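Cleaning scuffs off aluminum rail and keeping patterned wall panels safe?
Gatura Home Help > Surfaces
Posted 29 February 2024 by nastesari

Got a white tabletop with two walls making a corner, swirly wood grain style pattern on both. Love it. But the slotted rail along the bottom of the left wall has scuffs and a few scratches. Tried dish soap, no change. Can I polish it in place or does it have to come off? Don't want to wreck the pattern.

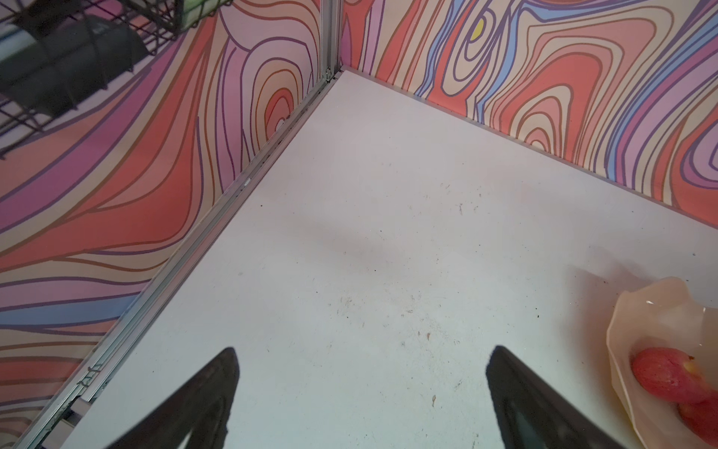 Corner with the rail, left side. Basket stays up unless it's in the way.

Would like it done this week, so quick answers pls.

sornton80
Leave it on. Painters tape along the wall right where it meets the rail, press it down good. Then a gray scuff pad, 400 grit or finer, long strokes the same way as the rail. Never circles. Wipe with a damp rag, dry it, look again. Deep scratches wont go completely. Take that little wire clip off first or you'll catch it. For the slot use an old toothbrush. Mine took 7 passes.

samuel_2536
just put a sticker over it

gatura_kay
Agree on the tape. Skip anything with ammonia near the print, ruined one of my panels that way. Test teh pad down at the far end first.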